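Gundomska Print Records

Catalog data for the prints and drawings in the Gundomska collection, held at Endthorpe. The release has 2,712 records, one per sheet. It covers etchings, woodcuts, lithographs, and a smaller group of pencil and ink drawings. Scans of the sheets are not part of this release.

Last changed: 19/03/2026
Maintainers: Llinos Rowlands (records, subject terms), Wyn Morgan (scripts, file checks)

Contents

sheets.csv
One row per sheet, 14 columns.

terms.csv
The list of subject terms used in sheets.csv, with a short scope note for each.

Both files are UTF-8, comma separated, with a header row. Text fields that hold a comma or a line break are quoted. Empty fields are left empty; there is no "n/a" or "none".

Columns in sheets.csv

sheet_id: Fixed identifier. Never reused, even when a record is withdrawn.
old_number: The number penciled on the back of the mount, as written. Some sheets have more than one, separated by a semicolon.
artist: Name in the form used by the collection. Blank where the artist is unknown.
artist_certainty: signed, attributed, or unknown.
title: Title as given on the sheet or in the old register. Supplied titles are in square brackets.
title_language: Language of the title as written.
year_from, year_to: Earliest and latest likely year. Equal when the sheet is dated.
technique: One of 6 values, listed under Technique.
height_mm, width_mm: Size of the plate mark for intaglio prints, of the printed area for other prints, and of the full sheet for drawings.
subjects: Term identifiers from terms.csv, separated by a semicolon.
condition: Free text, kept short.
note: Free text. May contain remarks copied from the old register.

Technique

Allowed values are etching, drypoint, woodcut, lithograph, pencil, and ink. Aquatint was folded into etching because the old register did not separate the two and the sheets have not all been looked at again. Where a sheet combines two methods, the main one is given in the technique column and the other in the note.
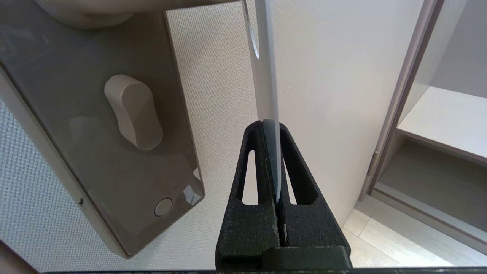 How the records were made

The old register is a typed card file. The cards were keyed by hand at Endthorpe and then compared with the sheets. Size and technique were taken from the sheet whenever the card disagreed. Titles were kept as typed, including spelling errors, unless the artist's own title is legible on the print.

Subject terms are new. They were not in the register. Llinos Rowlands assigned them from the sheets, working through one box at a time, and Wyn Morgan assigned them again for the Fomley and Dolan boxes without seeing the first set. The two sets were then merged, and differences were settled by looking at the sheet together.

Subject terms

Terms name what is shown on the sheet and stop there. A covered mirror is indexed as mirror and cloth. It is not indexed as mourning, even if the title points that way. A portrait with the face turned away is indexed as portrait and back view. Meaning, mood, and symbol are left to the reader of the print.

The one exception is scenes from scripture and myth, where the name of the story is used as a term if the title names it. Without such a title, only the figures and objects are indexed.

Terms are flat. There is no tree, and a search for fruit will not find sheets indexed only as apple or pear. Anyone who needs broader groups should build them from the scope notes in terms.csv.

Self-portraits carry both portrait and self-portrait. A self-portrait is marked as such only when the title or an inscription says so. Likeness to other portraits by the same hand was not accepted as evidence.

Loading the files

Read sheet_id and old_number as text. Several old numbers start with a zero, and spreadsheet programs will drop it. Years may be read as whole numbers. The subjects column has to be split on the semicolon before it is joined to terms.csv.

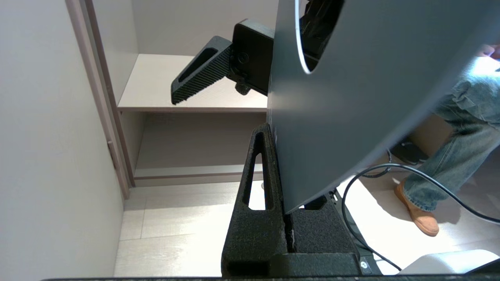 After the join, every term identifier in sheets.csv should match exactly one row in terms.csv. The reverse does not hold: a few terms have a scope note but are not yet used on any sheet.

Known problems

Sizes in the Dolan boxes were measured through the window of the mount. They can be too small where the mount covers the plate mark.

Dates taken from the register are often the date the sheet was bought. Where this could be shown, year_from and year_to were widened and the purchase date was moved to the note. Where it could not be shown, the register date stands.

The same impression was sometimes entered on two cards. Pairs found before release were merged and both old numbers kept. More are likely in the Fomley boxes, where several states of one plate were filed under different titles.

Condition notes were written by different hands over a long period. Words such as "fair" and "good" should not be compared between boxes.

Suitable and unsuitable uses

The data is fit for finding sheets, for teaching, and for simple work on subjects and techniques within the collection. It should not be used to estimate how common a subject was in printmaking at large. The collection reflects one buyer's taste, with a strong lean toward interiors and street views.

Corrections

Send corrections with the sheet_id, the column, the present value, and the proposed value. A source is required for changes to artist or date. Changes to subject terms are taken up when the box is next opened; the Fomley boxes are due in November.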